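The fridge at the end of the corridor

Ardalan Mousavi has looked after the drinks fridge at Kerkov's Jurkdale office for three years. It was not in his job description. He was hired to run the stock room, and the fridge came with it.

"It used to be bottles of milk and somebody's old lunch," he says. "Then the firm started buying drinks for everyone and there had to be a system. I was the one with a key to the stock room, so it was me."

We talk in the kitchen at half past two, when the lunch crowd has gone. He has a mug of tea and does not touch any of the cans himself. "I don't really like fizzy drinks," he says. "My wife thinks that's very funny."

The building has 263 people in it on a full day. Last year they got through 3,206 cans, a number he knows from the Ranjbar invoices, which he keeps in a ring binder under the sink. The busiest month was May, when the heating would not switch off, and 966 went in four weeks. "I was ordering twice a week. The driver asked if we were running a shop."

The cans used to stand on the shelves. Mousavi moved them to a drawer after his first summer and has not gone back.

"On a shelf they end up behind things," he says. "People take from the front and the ones at the back sit there until they're out of date. With a drawer you pull it out and you see the lot."

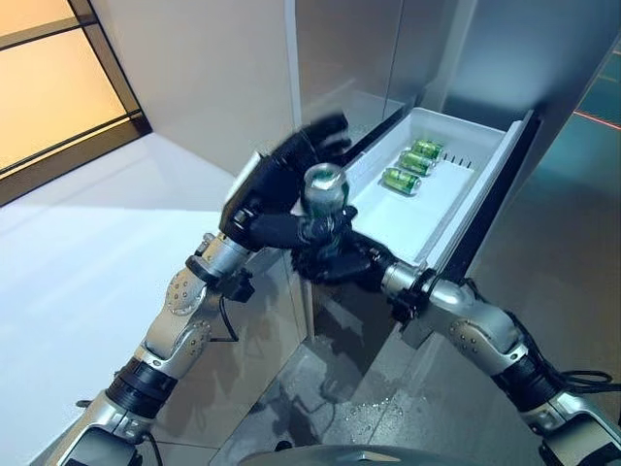
A can at the open drawer of the kitchen fridge, Jurkdale.

He lays every can on its side in a neat row. Laying them flat gets more in, he admits, though they can roll when the drawer is opened. He wipes the lids with a damp cloth before they go in, and does a shelf's worth of other jobs at the same time - milk dates, the butter, the jar of pickles that has been there longer than he has.

New cans go to the back and the older ones come forward. I ask whether anybody else follows the rule.

"Two people in accounts," he says. "The rest put them wherever there's a gap. I used to leave notes. I stopped with the notes."

The fridge itself is a Kidum, bought second-hand when a café nearby closed. It is tall and has a stainless-steel front, and he has views on that as well. "Looks smart for ten minutes. Then it's all fingerprints. I do it with a dry cloth, top to bottom, and by lunch you'd never know."

His next order is already written out on the back of an envelope: 39 cans, mostly sparkling water, fewer of the orange. He would like a second drawer, and has asked for one. The answer so far is that it will be looked at in the next budget.

"I can wait," he says, and goes to rinse his mug.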